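# Chapter 4: Clearing and Setting Down on a Shared Surface

Most household tidying is a sequence of small transfers between a surface and a container. This chapter treats the table as the unit of work. It covers the sorting of loose items (4.1), the tray as a collecting point (4.2) and the handling of clear glassware (4.3). Readers should be familiar with the terms *footprint* and *clearance* from Chapter 3.

Items left on a table differ in shape, stability and visibility. A bowl is broad and stable. A small cup has a narrow footprint and, where it is clear, takes on the colour of whatever lies behind it. A soft pack of tissues has no fixed outline at all.

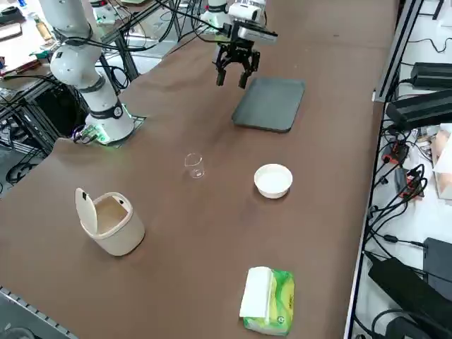
**Figure 4.1** Tray, clear cup, white bowl, open flip-top bin and tissue pack on a brown table.

The Clullwood layout, used throughout this book, assigns each item to one of three classes: *retain*, *group* or *discard*. Grouped items go to the tray. The tray is placed first and is not moved until the class is complete — a rule carried over from the older Fagerlund method.

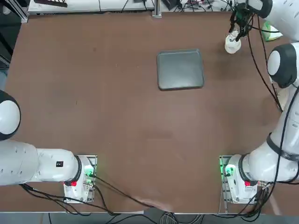 **Figure 4.2** Empty grey tray, with a small white translucent item held to its upper right.

Tray capacity is limited by the inside of the rim. An item resting on the rim is counted as not placed. In the exercises, a tray with a usable area of 842 cm² is assumed, with a minimum gap of 27 mm between neighbouring items.

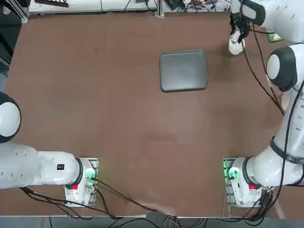
Light items are set down last within their class. They are easily displaced by a sleeve or by contact with a heavier neighbour, and a rounded base increases the risk.

Clear glass requires separate treatment. Its position is judged from highlights at the rim and from the base, where the glass is thickest.
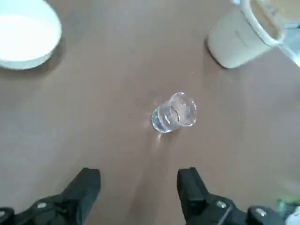

**Figure 4.3** Small clear glass from above. Note the highlights along the rim and the bluish-grey base.

## 4.1 Sorting loose items

Sorting begins at the edge nearest the worker and proceeds toward the far side.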